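Wrist Camera Gallery: Chores at the Bench

Gudrun Granström, February

The question we get most often at Jelline is whether a machine can do a household or shop-floor chore yet. We have no single answer. We have a list of 63 chores, a score for each, and a growing folder of pictures. The list runs from putting cups on a shelf to sorting fasteners into bins. Each chore is attempted 300 times before it gets a score, and an attempt counts only if a person would not have to redo the work afterward.

Kenji Alcantara wrote the scoring rules. Holger Solberg keeps the log and argues with the rules. The pictures on this page are taken at the wrist, which is the view we use when we review a grasp. A side view is better for judging reach, but it hides the contact.

Holding, smooth objects

Rounded shapes are harder than boxes. A flat-sided carton tolerates a few degrees of error in the approach. A curved one can rotate between the fingertips, and the rotation is easy to miss from any distance.

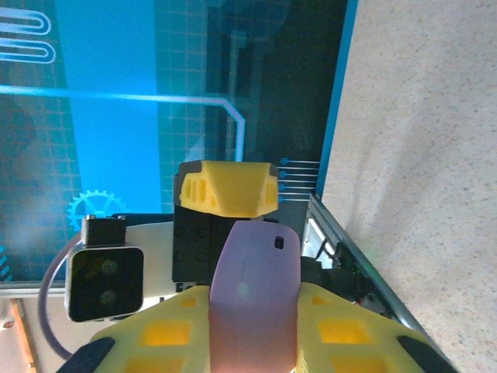

Pink rounded object upright in the gap between two yellow fingers with black tips. Another mechanism stands directly behind it, with a two-lens camera module on the left and a blue display farther back.

Notes on scoring

A hold is not a chore. Clearing a table means finding the item, picking it up, carrying it past whatever else is there, and setting it down where it belongs. We log these as separate stages - find, pick, carry, place - and a chore takes the score of its weakest stage. Aslak Grønli wanted an average. The average made everything look finished, so we dropped it.

Clutter is scored separately. Most homes and most workbenches have cables, brackets and other equipment close to the thing you want, and clearance behind the object matters as much as clearance beside it.

Where the list stands

Rigid items in known positions are close to routine. Cloth, bags and anything with a lid are well behind. On the shop floor, tending a fixture is practical now and clearing up around it is slower than doing it by hand. The current scoring sheet is version 2. Corrections go to Lovisa Kristiansen, with the chore number in the subject line.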